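23 Mar 2018
Cloths, bins and the table top

Right, the cloth sorting. I said back in November I'd get the cleaning cloths into some sort of order and here we are at the end of March, so that tells you how my winter went. Hoi-yan has been very patient about it (she did leave a note on the shelf. A polite one!).

The old way was one big cardboard box from Belto with everything thrown in together. You'd go in for a clean towel to buff a panel and come out with one that had been round a greasy bearing, and then you'd have smears all over the oiled wood and have to start again. I lost most of a morning to that on the Plollance samples and I'm still a bit cross.

So, new system, by colour. Orange for oil and wax on the wood, yellow for dusting and dry wiping only. Each colour gets its own clear bin so you can see what's in it from across the room without lifting anything out. I did think about lids but they'd only end up on the floor.
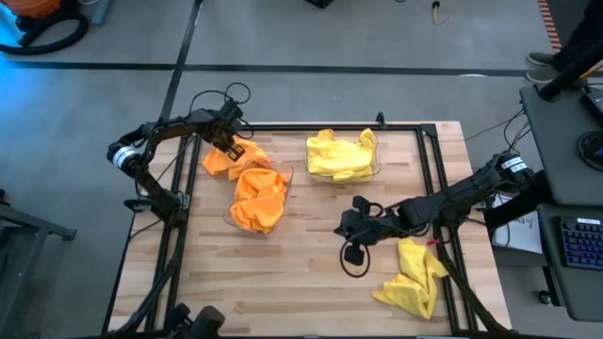 Sorting by colour on the butcher-block table. Orange in the nearer bin, with a second one over the rim, yellow in the bin towards the back.

I'm not folding them. Jana folds hers in thirds and they look lovely, but I've tried it twice now and by the afternoon they're all heaps again, so heaps it is. The microfibre ones spring open anyway. If anyone wants to fold, please do, I won't stop you.

Washing: the Wegener leaflet says 60 degrees is fine but no softener, ever, as it clogs the fibres. Orange ones go in on their own. Anything with linseed on it gets laid out flat outside to dry first and does NOT go in a bin, not even for ten minutes. I know we all know this. I'm writing it down anyway.

Table top while I'm at it: went over it with 1000 grit on Wednesday, very lightly, then one thin coat of the Tundetti oil. It's come up a nice pale blond and the planks still vary a bit, which I like. I had a go with the 3000 pad on one corner and couldn't feel any difference at all, so I wouldn't bother.

Still to do
- labels for the bins, Hoi-yan has the tape
- order 10 more yellow, we always run short
- ask Jana where the other linseed tin went
- flatten the Belto box and get it out of the corridor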